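よくあるご質問(布もの・お手入れ・送料など)
Trimau オンラインショップ
最終更新 2019年11月20日

問い合わせが多いものから順に書いてます。順番ぐちゃぐちゃですみません、時間のあるときに直します。ページ内検索(Ctrl+F)が早いです。ここに無いことはメールで。電話は店に人がいないと出られません。

注文について

会員登録しないと買えませんか
いりません。登録なしで買えます。ただ、登録なしだと注文履歴が見られないので、確認メールは消さないでください。迷惑メールに入っていることがかなり多いです。特に携帯会社のアドレス。

確認メールが来ません
まず迷惑メールフォルダ。それでも無ければアドレスの打ち間違いです。ほぼそれ。お名前と注文した日を書いてメールください、こちらで探します。再注文はしないでください、二重になります。

注文後に色を変えたい
発送前なら大丈夫です。発送メールが出たあとは交換扱いになります。生地を切ったあともダメです。サイズオーダーのクロスは注文の翌朝に切り始めるので、変えるならその日のうちに。

サイズオーダーは何センチから
20センチから。上は生地幅まで。生地幅は商品ごとに違うので商品ページの下のほうを見てください。幅が足りないときは接ぎ合わせになります。真ん中で接ぐか端で接ぐか選べます。接ぐのは別料金、見積もり出します。

測り方がわかりません
天板のたて・よこをそのまま測って送ってください。垂れの長さは別に書いてください。「天板120×80、垂れ20」みたいな感じで十分です。垂れ込みの寸法なのか天板の寸法なのか書いてない方が多くて、毎回聞き返してます。お互い二度手間なので書いてもらえると助かります。丸テーブルは直径。楕円は型紙を送ってもらうことになります。新聞紙でいいです。

垂れはどのくらいがいいですか
好みです。椅子を入れるなら短め。座ったとき膝に当たるのが嫌な人は15センチくらいまで。来客用で長くしたい人は30でも。床まで、はおすすめしてません。踏みます。

サンプル生地はもらえますか
出してます。1回の申込みで8種類まで。無料、送料もこちら持ち。返却いりません。画面の色と実物の色はけっこう違います。特にベージュとグレー。クロスみたいに大きいものを買うときはサンプルを取ってからのほうがいいです。「思ってた色と違う」は返品の理由にできないので。

生地のこと

リネンと綿、どっちがいいですか
使い方によります。
毎日使う、しょっちゅう洗う→綿。安いし気楽。
しわが気にならない、長く使いたい→リネン。
アイロンをかけたくない→ポリエステル混。
台ふき→リネンか、ガーゼの重ね。綿100の平織りは最初水を吸いません。何度か洗うと吸うようになります。

Vasconcelosって何ですか
うちで扱ってるリネンの名前です。生成り、砂色、炭色の3色。糸が太めで、最初はごわっとしてます。不良品じゃないです。洗うたびに柔らかくなります。最初から柔らかいのがいい人は商品名に「洗い」とついてるほうを。そっちは少し高いです。縮ませてあるので寸法も安定してます。

縮みますか
縮みます。リネンも綿も。洗いなしのものは、たて方向に多めに縮みます。なのでサイズオーダーのときは縮み分を足して切ってます。届いたときに大きく感じるのはそのためです。「3センチ大きい」というお問い合わせ、大体これ。洗ってから測りなおしてみてください。ポリエステル混はほとんど縮みません。

色落ちは
濃い色は落ちます。炭色、紺、深緑。最初の2回か3回は別洗いで。白いものと一緒に洗うとだめです。あと濡れたまま白っぽい天板に置きっぱなしにしない。無塗装の木は特に。染みたら抜けません。

節のような、糸が太いところがあります
リネンの特徴なので返品の対象外です。穴があいてるのは不良なので交換します。写真送ってください。

毛羽が出る
最初だけ。一度洗って、乾いてから外でばさばさ振ってください。乾燥機にかけると一気に取れますが縮みも一気に来ます。

台ふき・天板のふき方

テーブルはどうふけばいいですか
毎日のは固くしぼった布で一往復。そのあと乾いた布。これだけ。水が残るのがいちばんよくないです。木の場合は特に。布は2枚用意してください。1枚で済ませようとすると結局水気が残ります。

ふく向きは、木目があるなら木目に沿って。塗りつぶしの天板ならどっちでもいいです。ぐるぐる回してふくと、つや消しの面は光の加減で輪が見えてきます。端から端まで真っすぐ、を癖にしておくと楽。ふちのところは塗装がいちばん弱いので、力入れない。角から剥げてくるのは大体ふきすぎか、掃除機をぶつけたか。
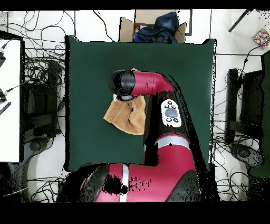

洗剤を使うなら食器用の中性を薄めて。濃いと跡が残ります。ふいたあと必ず水ぶき、それから乾ぶき。アルコールはうちに一番多い相談で、ラッカーやニスの天板だと白くなります。メラミンなら大丈夫なことが多いですが、メーカーの説明書を見てください。説明書が無い場合は裏側の目立たないところで試してから。重曹、メラミンスポンジ、クレンザーはつや消しの天板には使わないでください。そこだけつやが出て、もどりません。

輪じみがつきました
水の輪じみで、オイル仕上げなら、薄く紙やすりをかけてオイルを塗り直せば目立たなくなります。やすりは細かいもの。ウレタン塗装の白い輪は、数日で消えることもあるのでまず放っておいてください。ドライヤーを当てる方法がネットに出てますが、近づけすぎて塗装がふくれた相談が来てます。うちではすすめてません。

台ふきがすぐ臭くなる
乾いてないです。しぼって蛇口にかけるのは乾きにくい。広げて干してください。厚手の布は乾くのが遅いので、臭いが気になる人は薄手を何枚かで回すほうがいいです。臭ってしまったものは酸素系漂白剤をお湯に溶かしてつけ置き。塩素系は生成りの布だとむらになります。

何枚くらいあればいいですか
毎日換えて、洗濯が2日に1回なら4枚か5枚。16枚組も出してますが、あれはお店や教室向けです。家だと多いです。もちろん買ってくれたら嬉しいですけど、置き場所を考えてからで。

輪っかは付けてもらえますか
つけられます。布の角にひもの輪を縫いつけます。注文の備考欄に「輪あり」と書いてください。どの角でもいい人は書かなくていいです。左利きだからこっち、という方もいるので指定は受けてます。

布巾と台ふきって分けるんですか
分けてください。食器をふく布でテーブルをふかない。色で分けるのが簡単です。うちだと生成りを食器、砂色を台、という組み合わせで買う方が多いです。逆でももちろんいいです。

洗濯・アイロン

洗濯機で洗えますか
洗えます。ネットに入れてください。大きいクロスはたたんでから。ぐるぐるに丸めて入れると、丸めた筋がそのまま残ります。脱水は短く。長くかけるとしわが深くなってアイロンでも取れにくいです。

乾燥機は
洗い加工済みのものならどうぞ。それ以外は縮むのでやめたほうがいいです。やるなら自己責任で。縮んだあとの返品はできません。

アイロンの温度
リネン・綿は高温、半乾きのうちに。ポリエステル混は中温であて布。撥水加工のついたものは低温。取扱い表示が縫い込んであるのでそっち優先で。表示とこのページが違ってたら表示のほうが正しいです。あと教えてください、直します。

ワインをこぼした
こすらない。乾いた布で上から押さえて吸わせる。それからぬるま湯。そのあと酸素系漂白剤。塩をかけるのは、吸うことは吸いますが、そのあと放置すると結局しみになります。早く洗うのが一番。油ものはこぼした直後に食器用洗剤を直接。カレーは日に干すとかなり薄くなります。黄色いのが残ったら天気のいい日に外へ。

撥水はどれくらいもちますか
洗濯の回数しだい。水をはじかなくなったら、低いアイロンをあてると少し戻ります。柔軟剤は使わないでください。撥水が効かなくなります。台ふきも同じで、柔軟剤を使うと水を吸わなくなります。よく「新品なのに吸わない」とメールが来ますが、聞くと柔軟剤。

しまうとき
よく乾かしてから。糊をつけたまま長くしまわない、黄ばみます。たたみ筋が気になる人は紙の筒に巻いてください。ラップの芯だと細いです。生地屋の芯が余ってたら差し上げてるので、注文のとき備考に書いてください。有る時だけ。

送料・お届け

送料はいくらですか
小さいもの(台ふき、布巾、ナプキン、コースター)はポスト投函で269円。全国同じ。厚みの制限があるので枚数が多いと入りません。入らないときは宅配便に切り替えるか、2通に分けるか、発送前にメールで聞きます。勝手に高いほうにはしません。クロスは宅配便で、料金は地域別。カートに住所を入れると出ます。

ポスト投函は日時指定できますか
できません。補償もありません。ギフトで日にちが決まってるなら宅配便にしてください。

いつ届きますか
在庫品は注文の翌営業日に発送。サイズオーダーは8営業日。年末は遅れます、早めにおねがいしす。水曜と祝日は発送なし。

箱が大きすぎると言われました…
すみません。大きいクロスを折りたくないので、筒か長い箱で送ってます。玄関に置けない方は「折りたたみ可」と備考に。普通の箱になります。

海外発送は
やってません。転送サービスを使ってもらうのはかまいませんが、海外に出たあとの返品交換は受けられないです。

Idelicoの受け取りロッカーは使えますか
4月から使えるようになりました。ただし小さい箱だけです。クロスの長い箱は入りません。注文画面で「Idelico受取」が選べなかったら、そのサイズは対象外ということです。保管期限を過ぎると戻ってきてしまって、再送は送料をいただいてます。

返品・交換

返品できますか
未使用・未洗濯なら到着から8日以内。先にメールください。いきなり送り返されるとどなたのか分からなくなります。サイズオーダーは、こちらの切り間違い以外は返品できません。お客さまの測り間違いで小さかった、は残念ですがだめです。大きかった場合は切って縫い直すことはできます。有料。

不良品だった
すみません。写真と注文番号をメールで。交換品を先に送ります。不良のほうは着払いで戻してもらうか、ものによってはそのまま使っていただいてます。

返金はいつ
クレジットはカード会社の締め日によります。こちらの処理は商品が戻った日か翌日。銀行振込で払った方は口座を教えてください。

お店・その他

実店舗はありますか
あります。Flilladsideという雑貨店の奥の棚を借りてます。全部の商品は置いてないです。サンプル帳は全色あります。見たい商品が決まってたら、行く前にメールもらえば持っていっておきます。行ったけど無かった、が一番申し訳ないので。

店頭でサイズオーダーできますか
できます。寸法のメモを持ってきてください。Flilladsideのレジで受付だけして、あとはメールでやり取り。支払いもネットと同じ方法です。店頭での現金払いは在庫品だけ。

領収書は
出ます。注文履歴から。登録なしの方はメールで宛名を教えてください。

お店用にまとめて買いたい
見積もり出します。使う枚数と大きさ、いつまでに要るか、この3つを書いて送ってください。飲食店で毎日業者洗いに出すなら、リネン100より混紡のほうがもちます。そのへんも聞いてもらえれば。ロゴの刺しゅうは20枚から。プリントはやってません。

ほつれの直しは
うちで買ったものなら直します。送料だけ往復ご負担ください。必ず洗ってから送ってください。よそのものは、手が空いていれば。今は空いてません。

余り布は売ってますか
たまに詰め合わせで出します。予告なし。取り置きなし。色は選べません。次いつですか、と聞かれても自分でも分からないです。

メールの返事が来ない
2営業日たっても来なければ、届いてないか、こちらの返事が迷惑メールに入ってます。別のアドレスからもう一度くさい。件名に注文番号があると早いです。

次に足す予定:ナプキンの大きさの選びかた、丸テーブルの型紙の取り方(図をつけます)、糊のつけ方。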